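Print this page | E-mail this to a friend

Lepik folding and cutting table, large, white
By Agnese Siliņa
July

Quick one because I have a pile of mending waiting and the light goes early in that room.

Bought the Lepik to replace a door on two trestles. The door did fine for years. Then my back started complaining, and my sister-in-law Unnur Overgaard had one of these and wouldn't shut up about it. So. Large size, white top, standard legs. No drawers, no shelf underneath, don't go looking for them.

Delivery okay. One big flat box, one long thin one. Heavy. Raimonds got the big one up the stairs with a lot of breathing and I took the legs. Cardboard corners were mashed but the top was fine inside.

Assembly: the leaflet says 15 minutes. No. Nearly 60 for us, and that's with the right wrench already in the drawer. The one in the box is soft and rounds off if you lean on it. Step four has the brackets drawn backwards, or I read it backwards, anyway we put two on wrong and had to take them off again. Once it's up it's solid. I lean on it with both elbows when I'm unpicking a seam and nothing rocks.

The surface. This is why you'd buy it. Smooth enough that denim slides when you push it and you don't snag every frayed edge on something. I do a lot of old jeans — cutting them down, patching knees, saving the good bits of leg for bags — and denim is miserable on a rough table. On the Lepik I can turn a whole leg around without lifting it. Knit stuff is the opposite problem. A slippery dress or a big soft sweater wants to go over the side and take itself to the floor. There is no lip at all. I've started putting the heavy end in the middle and folding toward me, works ok. A pincushion on the hem also works, if you remember it's there.

White is good for seeing thread and lint. Also good for seeing everything else. Coffee came off with a damp cloth. Blue from new jeans came off with dish soap and some rubbing. Tailors chalk, fine. Red pen, not fine. Bushra Orakzai from the mending group has the same table and told me ballpoint lifts with rubbing alcohol, which it did for her, but she said test a corner first and I'd say the same. Anything waxy just smears around and gets on the next thing you fold.

If you want guide lines for folding, use narrow tape and peel it before it's been there all summer. I left a strip on a test patch near the back edge and the glue it left behind was worse than the tape.

Size. Measure first!! I didn't, really. It's bigger in the room than on the website. We have a glass-door cabinet on the far wall and I wanted to get at both doors, and with the table where I first had it I could open one and a half. Moved it. Now it's fine but I walk sideways at one end. Dilwyn Prothero downstairs got the smaller one for his model boats and says it's plenty, but he isn't laying out bedspreads.

Height suits me standing. For sitting it's a bit tall, you'd want a stool and not a dining chair. No adjustment on the standard legs. There's an adjustable set sold separately and I haven't tried it so no opinion.

Edges are square. I'd have liked them rounded. Long cuts of fabric drag over them okay but my hip has found one corner more than once.

What I compared it with. The Provholm is nicer looking and has a shelf, but the top has a grain to it and I could feel it catching on a scrap of lining I'd brought to the store. The Junico folds flat against a wall, good if you're tight for space, bounces when you press down. Fastora does one that's cheaper by 100 and the top comes in two halves with a seam up the middle. A seam under a rotary cutter, no thank you.

Customer service, one try. Wrote to ask about a missing foot pad, got an answer the same afternoon and the pad came in an envelope the next week. No fuss, can't complain.

Gripes again, short: useless wrench, step four, square corners, no lip, marks from red pen. Also the box says "wipe clean" in huge letters and then the care card has a whole paragraph of things you can't wipe it with. No bleach, no scouring powder, no nail polish remover.

Would I buy it agian? Yes. Same size, different spot in the room from day one. Four out of five, and I'd go to four and a half if they put a decent wrench in.

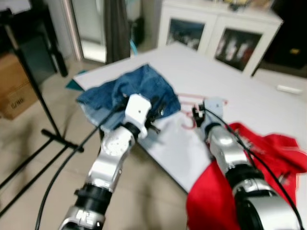 One more thing on the cutting mat — get one with a grippy back. My old one is smooth underneath and skates all over this top, so I've been sticking a damp dishcloth under it, which is silly but holds. Ordering a new one this week.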